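Before You Pay for a Faster Computer

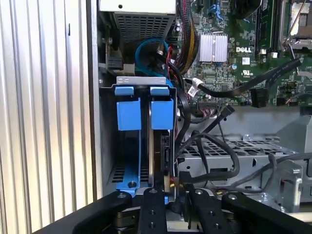 Last updated: December 2018

Every winter the same thing lands in my inbox. Somebody's old desktop tower has become slow, somebody's nephew has looked at it, and the nephew says it's finished and the family needs a new one by January. I have been writing this column long enough to be suspicious of the nephew. I'm also suspicious of the people who say any old tower can be made "like new" for the price of a pizza. Both of them are usually selling something, even if it's only their own opinion.

So this month I want to talk about what's worth doing inside an old office desktop, the kind of Dell that companies bought by the pallet and that now turns up at yard sales, church basements and the repair table at our Saturday sessions.

Start with the drive. If the machine still has a spinning hard drive and you change one thing, change that. I resisted saying so for years, partly out of stubbornness and partly because the ads for solid state drives were so breathless. Then Ilango Nadar brought in a tower that took 11 minutes to get from the power button to a usable desktop. We put in a small solid state drive, copied everything over, and it came up before he'd sat down again. I still think the ads are silly. The part does work.

What the ads skip is the boring bit. A lot of these Dell cases hold their drives in blue plastic carriers that sit in a metal cage, and the carriers are sized for a full-size desktop drive. The solid state kind is smaller. You'll want an adapter bracket, and the one that comes free in the box, if there is one, may not line up with the pins on the carrier. We tried a Parero bracket that claimed to fit "all major brands." It fit if you didn't mind the cable plug pressing on the side of the case. The plain Kulkarni bracket cost less and went in with no argument.

Squeeze the tabs, by the way. Don't pry with a screwdriver. Yamuna Varma keeps a jar of snapped blue tabs at the table and she isn't proud of whose they are.

Now the cables. Data cables of this type are cheap, and the expensive ones are no faster whatever the package says. A customer showed me a Volano cable last month with gold on the plugs and a paragraph about "signal purity." It's a hard drive. It gets the bits or it doesn't. If your old cable has gone loose at the connector, buy the least fancy replacement you can find, and get one long enough to bend in an easy curve. A cable that has to be folded hard to reach will give you trouble later, and then you'll blame the drive.

Memory comes second. If the machine has two gigabytes, adding more will help, and the sticks for these older boards are easy to find used. If it already has eight and you only read email and pay bills, more memory will do nothing for you that you'd notice. The store will tell you otherwise. Ask them to say what exactly will be faster and watch the answer get vague. Also check what your board takes before you buy. The slots are keyed so the wrong kind won't seat, and every few months we meet somebody who thought it just needed a firmer push.

Then there's dust, where I part ways with some of my friends. The usual advice is that cleaning the heatsink will "restore performance." Maybe. If the fins are packed solid and the fan is howling, yes, clean them, and the thing may stop throttling itself. But most of the towers we open have an ordinary coat of dust, and blowing it out makes the owner feel better and changes little else. Do it outdoors. Hold the fan still with a finger while you do. Skip the Gellell cleaning kit with its nine little brushes. A soft paintbrush is fine.

Elspeth Imrie wrote to disagree with me on this last time, and in fairness I'll print the main part of her letter: "You are too hard on cleaning. My machine used to shut itself off every afternoon and after I cleaned it, it stopped. You can be as grumpy as you like but it stopped." Fair enough, Elspeth. Shutting off in the afternoon is overheating, and cleaning is the right thing to try first. My complaint is with people paying for it when the computer is only slow.

A few things I would leave alone. The power supply, for one. It's the gray box with the vents, and it stays closed. If it has gone bad you replace the whole unit, and you look up the exact model first, as Dell didn't always use the same plugs as everyone else. Don't bother swapping the processor either. By the time you've found the right chip, bought fresh paste and wrestled with the lever, you've spent a weekend on an improvement you'd need a stopwatch to see. Krishnamoorthy D'Souza has done it twice and enjoyed himself both times, but he'll admit that enjoyment was most of the benefit.

What about the software that promises to clean up your computer? No. I've yet to see one that did anything you couldn't do yourself by removing the programs you don't use. One reader's "optimizer" reported 704 problems on a computer that had been wiped and set up fresh that morning. She was asked to pay to fix them. I'd have been more impressed if it had found none.

Before any of this, copy your files somewhere else. I know I say it every time. Wumpini Gbeho had a drive on the table in the fall with 3171 family photos on it and no second copy, and it had begun to click. She got them off. The next person might not, and there is very little any of us can do with a drive once it has stopped answering.

When you do go in, unplug the power cord from the wall, press the power button once to drain what's left, and touch bare metal on the case before you touch anything else. Take a picture with your phone before pulling any cable. Put the screws in a cup. If a flat black ribbon or a bundle of wires is in your way, move it gently and remember where it ran, because the side panel won't close over a lump.

And if the tower is so old that it can't run a supported version of anything, let it go. A cheap drive in a dead-end computer is still money spent on a dead-end computer. Take the old drive out first and keep it in a drawer until you're certain you have everything off it.

Next month, printers. I already know what I think of them.

Questions or complaints: leave a note at the repair table or reply to this newsletter. Copyright 2018, all rights reserved. Back to top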